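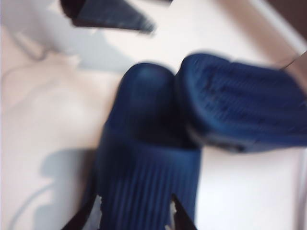
Dec 6, 2020

Foam shrinkage and compression set, batch 363 against batch 358. Continues from the entry on the Kindard sheet delivery. Same EVA grade on paper, same nominal hardness, both supplied as split sheet with skin removed. Complaint from Trirnalthorpe is that parts made from 363 come out of the summer warehouse short and stay short. They say 358 never did this. They have no measurements, only parts that no longer fit the box insert.

Aim today is to separate two things that keep getting mixed up in the emails. One is free shrinkage, where the foam gets smaller when warmed with nothing on it. The other is set, where the foam has been held compressed and does not come back. A part at the bottom of a warm stack can have both. The fix for one does not help much with the other.

Conditioning: all pieces left on the open rack at 23 C since Friday afternoon. Room humidity not controlled. Gauge is the dial thickness gauge with the large foot, the one with low closing force. The spring caliper squeezes this material and reads low by a few tenths, and the early numbers taken with it should be thrown out. I have struck them through in the shared sheet but left them legible.

Part 1. Free shrinkage

Strips cut 200 mm by 20 mm with the steel rule die, long side along the sheet's length. Gauge marks in fine pen near each end are not used for this; total length taken against the glass scale. One strip per temperature for 363, all out of the same sheet. Laid flat on talced plate in the Fandell oven, 18 h, then on the rack for two hours before reading.

40 C: 198.6 mm, 0.7 percent
50 C: 197.2 mm, 1.4 percent
60 C: 193.8 mm, 3.1 percent
70 C: 184.6 mm, 7.7 percent

The 70 C strip also curled. Length was read with a glass plate laid over it, so take the last digit with caution. The others stayed flat. No blistering, no change of color that I could see next to an unheated strip.

One strip each is thin evidence but the direction is clear and the step between 60 and 70 is large. Softening starts well below where the crystals melt out, and the blown cells hold stretch from the moment the sheet jumps out of the mold. Warm it enough and the walls let go of some of that. I would expect any EVA sheet to do this to some degree. The question is whether 363 does it more than 358, and for that I only had enough 358 left for the 50 C point:

358, 50 C: 198.4 mm, 0.8 percent

So 1.4 against 0.8. Larger than reading error, which I put at 0.2 mm on a good day. Would like repeats before anybody quotes it to Kindard.

Oven note: the Fandell display and the loose thermocouple disagree by 1.5 C at the 50 setting, thermocouple lower. All temperatures above are thermocouple at shelf height. The back left corner runs warm. I kept strips toward the middle of the shelf and turned the plate end for end once, at the start of the evening.

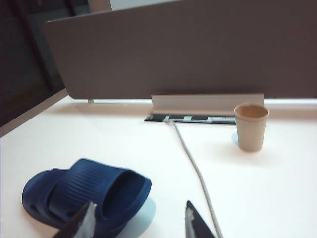

Part 2. Compression set

Discs punched from 10 mm sheet, 18 in total, three to each group. Compressed between flat plates to 5.00 mm spacers. Set is thickness lost over thickness squeezed, so 100 percent means it stayed where the plates left it. Recovery read at 30 minutes and at 24 h after release. Only the 24 h values are worked up here. The 30 minute values are in the sheet and are higher throughout, as they should be.

Room temperature, 22 h under plates:
363 as received: start 10.04, after 8.62, set 28.2 percent
358 as received: start 10.08, after 8.75, set 26.2 percent
363 annealed: start 9.88, after 8.55, set 27.3 percent

50 C, 6 h under plates, released hot:
363 as received: start 10.04, after 6.86, set 63.1 percent
358 as received: start 10.08, after 7.44, set 52.0 percent
363 annealed: start 9.88, after 7.32, set 52.5 percent

All thicknesses in mm, mean of three. Spread within a group was 0.06 mm or less except in the hot 363 as received group, where one disc came out 0.15 thicker than the other two. It had been nearest the plate edge. Plates are bolted at the corners and I suspect they bow slightly. I did not drop the disc from the mean.

Annealed here means 60 C for 18 h, unloaded, then back on the rack. The discs were punched after annealing, so the shrinkage is taken out before the start thickness is read. If somebody repeats this with discs punched first, the diameter will come in and the numbers will not compare.

At room temperature there is nothing to choose between the three groups. The supplier's own incoming test is a room temperature test, which explains why 363 passed it. At 50 C the as received 363 is eleven points worse than 358, and annealing brings it back to the same level as 358.

Released hot and released cold are different tests. I took the plates off while still at temperature, which flatters the result, because the foam can recover while it is soft. A stack in a warehouse cools down at night with the load still on it. Steinarsdóttir raised this in her comments on the last report and she is right. Cooling under load locks the shape in. I ran one spare pair of 363 offcuts that way, not counted in the discs above and not punched clean, and they looked a good deal flatter than the hot released ones. No number, the edges were too ragged to gauge.

Part 3. What differs between the batches

Density by weighing cut blocks: 363 comes out at 0.148 g/cc, 358 at 0.156. Five percent lower. Not enough by itself to explain the 50 C figures, in my opinion, but it goes the right way. Thinner walls buckle sooner.

Hardness reads the same on both with the type C durometer, within a point. This surprised me given the density. It may be that 363 has more filler. Ash test would settle it. Crucibles are in the cupboard, muffle furnace is not free until the ceramics people finish.

Gel content is the one I would most like. If 363 was cured short, there is less crosslinked material to pull the cells back open, and everything else follows. Short cure would also fit with annealing helping, if there is live peroxide left in the sheet, though 60 C is too low to do much with the peroxide we were told they use. More likely the anneal works by relaxing the cell walls and letting the gas pressure even out. I would not write either explanation into the report yet.

Cell size under the loupe: 363 looks a little coarser in the middle of the sheet than at the split face. 358 looks even all the way through. Cut faces are saved in the envelope, labeled on the back with pencil.

Talked with Rafia Gilani about the packing side. She sent the warehouse log from Trirnalthorpe. The top rack under the roof reached 46 C on several afternoons last summer, and cartons there were stacked five high. Bottom carton takes more load than the liner was chosen for. Her view is that the liner should be changed whatever we find in the foam, and I agree. Load at the bottom carton has not been worked out. I need the carton weight filled, with the insert in, and the footprint of the insert ribs, as the foam carries the load on the ribs only.

Things that went wrong

Punched the first set of discs with the punch turned slightly and got a barrel shaped edge. Scrapped. Soap solution on the punch fixed it, then wiped the discs and left them an hour.

Mixed up two of the annealed discs with as received ones on the tray for a few minutes. Sorted them by thickness, which is safe here given the 0.16 mm difference, but would not be safe on a different batch. Mark the edge with pen from now on, not the face. Ink on the face adds nothing measurable but it prints onto the plate.

Timer on the oven does not hold through a power dip. There was a dip Saturday evening. The chart shows the shelf dropping 3 C and recovering inside ten minutes. I kept the run.

To do

Repeat 50 C and 60 C free shrinkage, three strips each, both along and across the sheet. Need more 358. Ask Kindard for a retained sheet, they are supposed to hold one per batch until February.

Set test at 45 C with overnight cooling under load. Needs thicker plates or a bolt in the middle.

Gel content, both batches. Xylene extraction has to go in the big hood, book it.

Ash, when the muffle is free.

Filled carton weight and rib footprint from Rafia.

Check whether a shorter anneal at 60 C does the same job. Four hours would fit in a shift and 18 will not. If the thickness stops moving before that, no reason to go longer. Read a strip every hour for the first part of it and plot length against square root of time.

Plates cleaned with alcohol and put back in the drawer. Oven left at 40 C, empty, door shut. Spare discs are in the tin marked 363 AN.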